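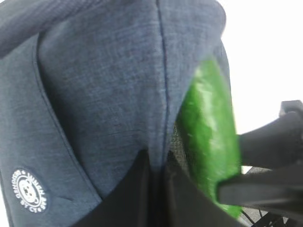
Attachment 1: outer fabric, with the seam and the round bear logo

Ticket 235 – Plurkside customer help
Subject: Zipper sticks at the corner, Rostedham lunch bag (blue)
Opened by: Sebastian Barbu
Status: Waiting for customer

Hi there! I bought the Rostedham from you in December and I love it, but the zipper has started to catch where it turns the corner and heads down the end of the bag. Along the top it glides fine, then it gets to the bend and stops dead. I have to hold the fabric flat with my thumb and tug (usually at 7 in the morning with my coat half on).

What I've tried so far:
Pencil lead on the teeth. Helped for almost 4 days.
A dab of bar soap. Nothing, and now it smells like a hotel.
Picking lint out of the corner with a toothpick. Got plenty out, still sticks.

The outside is fine as far as I can tell, no loose threads, and the logo still looks good. I just want to be able to close the thing!

Reply from Plurkside:
Thanks, Sebastian. Does it stick when the bag is empty, or only when it's packed?

Reply from Sebastian:
It sticks both ways, but worse when it's packed. I carry a 400 ml Vevness soup jar and it's pretty snug in there – could that be pushing the sides out at the bend?

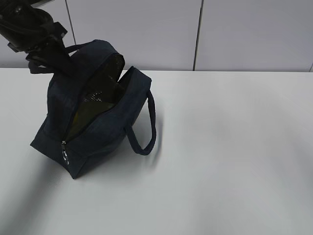
Attachment 2: zipper open most of the way along the top, pull down at the front end, one handle up

Reply from Plurkside:
Got it, thank you. The jar could well be part of it. Please try a week without it, and run a little clear zipper wax down both sides of the track, especially around the bend. If it still catches, write back on this ticket and we'll send you a replacement bag.

Reply from Sebastian:
Will do. Wax is on order, and it's sandwiches until then.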